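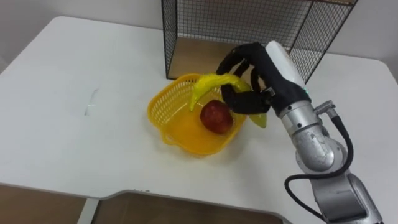
By Evelien Kuipers, with checks by Pieter Visser

Filed under: Open sources / Data notes / Vehicle sightings

Last updated: October

Kulmont sightings list: read me before quoting it

The file holds 1492 entries, each one a claim that a military vehicle was at a certain spot near the Kulmont crossing. I say claim on purpose. The list was merged from two older ones, Titton and Løken, and neither kept good notes on who had checked what.

Where the entries come from

Titton supplied the bulk of it, mostly links to social media posts. Løken added 700 rows, many of them copied from Titton with the spelling changed. We removed the repeats we could find. I would not bet on having found them all. A convoy filmed from three balconies can still show up as three convoys.

Columns

id: row number, will change between versions
place: nearest named village, in the uploader's spelling
lat, lon: blank if no location was worked out
posted: when the clip went online, which may be days after it was filmed
type: vehicle type as given by the source
conf: 0 to 3

A conf of 3 means two people matched the landmarks separately. Only 60 rows have it. A 2 means one person did. A 1 means somebody found it plausible, and I'd treat that as a 0 with better manners.

Known problems

The type column is the weakest part. Fenna Dierckx went back over the air defence rows and found that "launcher" had been used for cranes, a fuel lorry and at least one bridge layer. She fixed those. The artillery rows have not been looked at.

Places on the east bank are thin. That tells you where people had a phone signal and very little about where the vehicles were. Please stop making heat maps out of this.

The figure of 3000 vehicles that has been going round did not come from us. Clyde Ferreira asked for the working behind it and has had no reply.

Use

Free to reuse with credit. Quote the row's conf value along with the row. Corrections go to Jolien Vermeulen, with a link to the original post and not a screenshot of it.

Related
Hometti rail yard: satellite notes
Dating a clip by its shadows
Titton list, old version (no longer kept up)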